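Patch panel

A patch panel is a piece of mounted hardware that holds a row of network ports in one place. Each port on the front connects to a cable that is fixed to the back and runs off through the building to a wall outlet, a ceiling access point, a camera or another panel. Short cables called patch cords are plugged into the front to join those ports to a switch, router or telephone system. The panel has no part in deciding where data goes. It is a fixed meeting point for cables, and most models need no power.

Patch panels are used in offices, schools, warehouses, hotels, apartment buildings and, more and more, in private houses. They are also found in recording studios and broadcast rooms, where the ports carry audio or video and the unit is often called a patch bay. This article deals with panels for data networks.

Background

The idea comes from the telephone exchange, where operators joined callers by moving plugged cords between jacks on a board. When computer networks began to spread through office buildings, installers first wired many of them straight from the desk to the equipment. Solid-core cable, which is the usual kind inside walls, does not stand up well to repeated bending. Each time a desk moved, the cable was handled again, and sooner or later a conductor broke. Putting a panel at the end of the fixed cable meant that only the short, flexible cord had to be touched.

Structured cabling standards later made this the normal practice. Under these standards the fixed run from the panel to the wall outlet is treated as a permanent part of the building, and the cords at both ends are treated as parts that can be replaced.
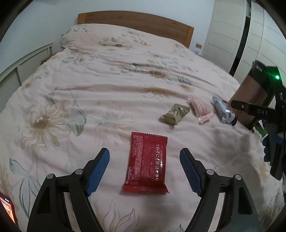

Belstead Network Hardware Group, Reference Desk

Construction

Most panels are made to fit the 19-inch rack. Height is given in rack units, one unit being 1.75 inches. A panel of one unit usually holds 24 ports, and a panel of two units usually holds 48. High-density models fit 48 ports in one unit, though the labels are small and the plugs are hard to reach with a full set of cords in place. Smaller panels with 8 or 12 ports are made for wall brackets and home enclosures.

The frame is normally steel, painted or powder coated, and sometimes aluminum. A bar at the back supports the incoming cables and keeps their weight off the connections. Flat panels are the most common. Angled panels, which form a shallow V when seen from above, send the cords off to the left and right and can do away with the need for a horizontal cable manager between units.

Types

Punch-down panels have the ports built in. The wires of each cable are pressed into slotted metal contacts on the back with a punch-down tool, which seats the wire and trims the end in one stroke. These panels are inexpensive and sturdy. If one port fails, however, it often can't be replaced without removing a whole block of ports.

Keystone panels are empty frames with square openings. Each opening takes a snap-in jack that is wired separately. The same frame can carry copper, coaxial and fiber jacks side by side, and a bad jack can be changed without touching its neighbors.

Feed-through panels, also called coupler panels, have a socket on both the front and the back. The incoming cable must already have a plug on it. Installation is quick and needs no special tool at the panel, but each coupler adds another connection to the line.

Fiber panels hold optical adapters, most often of the LC or SC type. They are usually built as a shallow drawer or box, with room inside for splices and for spare fiber wound in a gentle loop. A bend that is too tight will weaken the signal or damage the glass.

Copper categories

Copper panels are sold by category. Category 5e supports gigabit Ethernet over a full channel of 100 meters. Category 6 supports the same speed with more margin and can carry 10-gigabit Ethernet over shorter distances. Category 6A supports 10-gigabit Ethernet over the full 100 meters. A line performs only as well as its weakest part, so a Category 6A cable ended on a Category 5e panel is counted as a Category 5e link.

Panels may be unshielded or shielded. A shielded panel has a metal path that joins the screen of each cable to the frame, and the frame is then bonded to the rack and to the building ground. Shielded cable that is not properly grounded may perform worse than unshielded cable.

Wiring order

Two wiring orders, T568A and T568B, are in common use for eight-wire cable. They differ in the position of the green and orange pairs. Either will work, provided both ends of the fixed cable match. Most panels carry a color chart showing both. A link wired to T568A at one end and T568B at the other becomes a crossover, which many modern switches will correct for automatically but which will still confuse a later installer.

The twists in each pair should be kept as close to the contact as possible. For Category 5e and Category 6 the usual limit on untwisted wire is half an inch.

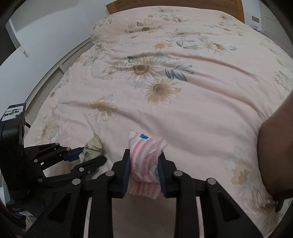 Can a patch panel slow down a network?
A panel of the correct category that has been wired properly makes no difference to speed that a user would notice. Slow or dropped links are more often traced to a damaged cord, a poor termination or a part of a lower category somewhere on the line.

Labeling and records

A panel is only useful if its ports can be identified. The common method is to give each port a code made up of the room, the panel and the port number, and to put the same code on the wall outlet. Port 2 on panel B serving room 200, for instance, would be marked 200-B2. Some installers also color the cords by use, such as blue for workstations, yellow for cameras and red for equipment that must not be unplugged. There is no universal color code, and a key is normally kept inside the rack door.

Ayman Lahlou, a cabling instructor whose course notes are used by the Belstead group, recommends that the record be kept in two forms, one printed at the rack and one stored elsewhere. His notes describe the cabling of the Kamel building, a former mill with 525 outlets and 29 panels. The original paper list had been lost there, and every line had to be traced again with a tone generator before any panel could be replaced. The work was finished in June, after the tenants on the upper floor had already moved.

Testing

After termination each line is tested from the panel to the outlet. A basic wire-map tester shows open wires, shorts and crossed pairs. A certification tester also measures length, signal loss, return loss and the crosstalk between pairs, and compares the results with the limits for the category. Certification is often required before a manufacturer will back a system warranty. Fiber links are checked with a light source and power meter, and longer ones with an optical time-domain reflectometer.

Product lines

The Wunico range consists of punch-down panels in 24-port and 48-port versions, with a rear bar supplied. Dovano makes keystone frames, flat and angled, sold without jacks. Jacks from other makers generally fit standard keystone openings, but small differences in the latch can leave a jack loose or make it hard to remove, and a sample should be tried first.

Use in homes

Home installations are usually small, with one cable per room brought back to a closet, basement or utility space. A 12-port panel on a hinged wall bracket is enough for many houses. Some owners leave the panel out and fit plugs directly to the cables, which works for a handful of lines that will not be moved. Extra cable is commonly left in a loop behind the panel so that an end can be cut back and wired again.

See also

Cable management
Keystone module
Punch-down block
Structured cabling
19-inch rack

Page last revised April 3, 2024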